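Washer still in its bubble wrap, cramped corner – where do I sort?

Posted in Home and Laundry by Maltport

The laundry area is a tiled corner next to a doorway. The washing machine was delivered in October and still has the clear bubble wrap around it. Hookup is scheduled for later, so washing is currently done elsewhere and the corner is used only for sorting. There is no counter. Clothes go on top of the machine or into a round plastic basin next to it, with a pale blue plastic stool as the only other surface. The corner is 40 inches across at its widest point.

Two things I need to know. First, can the wrap stay on once the machine is running? It keeps lint off the finish. Second, is there a better arrangement for sorting than one basin? Bright items and pale items both pass through it, and I would like to stop mixing them.
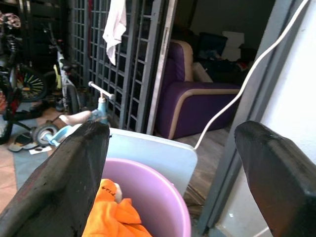
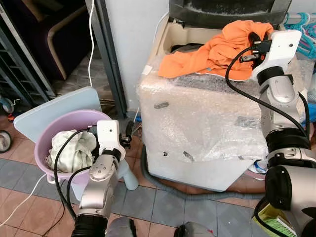

The basin and the orange item, two views of the same corner.

Noonan

Remove the wrap before the first cycle, all of it. Bubble wrap is an insulator and it can cover vents. It also holds moisture against the cabinet, and loose film underneath can get between the feet and the tile. Check the back and the underside for separate pieces of packing. If the machine is a front loader or a drum type with transit bolts, those come out too. The manual will give the number and location. Running with the bolts in can damage the suspension.

Level it after the wrap is off. Leave 2 inches clear at the back unless the manual asks for more.

For lint, wipe the top with a damp cloth.

Grerard

Agree on the wrap. On sorting – get a second basin in a different color and keep the strong colors out of the first one. Orange cotton can bleed for several washes. Test it by pressing a damp white cloth on an inside seam for 20 seconds. If color transfers, wash it alone in cold water.

I would keep the stool. Bending to the floor for every load gets old.

Flomov

just leave the plastic on, mine has been on nearly a year and no problems

Noonan

Check behind it for mildew.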